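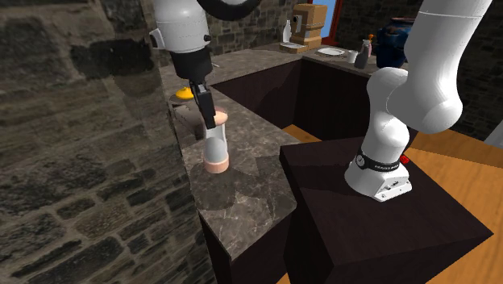 Notebook, June, after lunch

Second go at the walnut ink today, and I'm a good deal happier with it than with the first pot, which came out the color of weak tea and smelled like a pond. Yasaman lent me her big enamel pan (thank you, Yasaman!) and I put in 200 grams of dried husks, broken up by hand, with 2 liters of rainwater from the butt behind the Plukwood shed. Slow simmer, lid half on, stirred whenever I remembered.

At 70 minutes it was already a decent brown on the test strip, so I kept going until the liquid had dropped by half. Strained it twice through old muslin, and then a third time through a coffee filter, which took forever – I went off and sharpened all the reed pens while it dripped. Left me with 493 ml, by the tall cylinder.

Gum arabic next. I started with 30 grams, stirred in while warm, and it flows nicely off a steel nib but still feathers on the cheap Tenda pad. On the heavier Trikstead paper it sits beautifully, with that soft darker edge where the stroke ends. I wrote out half a page of nonsense just for the pleasure of it.

One clove in each bottle against mold. The last batch grew a fur coat in under two weeks, so I'd like to try a splash of vodka in one bottle and compare. Bottles are marked A and B, lids in pencil, top shelf. Please don't shake A, I want to see how much settles.

Still to do: strips in the south window for fading, and ask Yasaman where she gets her iron sulfate.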